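Handout 4: Color contrast and the edges of things
Introduction to Color for Interior Students, spring term
Prepared by Mitsuko Yoshida

Last time we talked about hue, value and saturation. Please keep your notes from April, we will need them again today.

1. Why a color changes beside another color

A color is never seen alone. If you put a gray card on a blue wall, the gray becomes a little warm to the eye. If you put the same card on an orange wall, it becomes a little cool. The paint did not change. This is called simultaneous contrast, and it is strongest when the two areas touch.

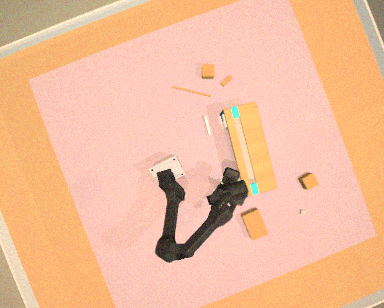
The effect also depends on size. A small area surrounded by a large one is influenced more than the opposite case. For this reason a paint chip from the shop is a poor guide. Mr. Aoki, who taught this course from 1993, always asked his students to paint a full sheet and look at it in the morning and again at 4 p.m. I ask the same of you.

2. Neighbors on the color wheel

Pink and orange are close in hue. When they have similar value, the border between them becomes soft, and the eye must work to find it. Designers use this softness for calm rooms. But if people need to see the edge - a step, a table corner, a door frame - you should make a clear difference in value.

A simple test: look at your two samples with half-closed eyes. If the border disappears, the values are too near.

3. Light

Lamps are described by color temperature, in kelvin. A lamp of 3000 K gives a warm light, and under it pale blues look dull and grayish. Daylight from a north window is much cooler. Write down the light each time you judge a color, otherwise your notes cannot be compared.

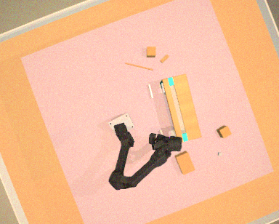
4. Exercise for next class

Cut two squares from the same gray paper. Put one on a warm ground and one on a cool ground, and write three sentences about what you see. Do not use the word "nice".

Then choose one room at home and list its colors from lightest to darkest. Small objects can be left out.

Reading: Aoki, course reader, pages 277 to 300. The part on shadows is difficult, so read it slowly.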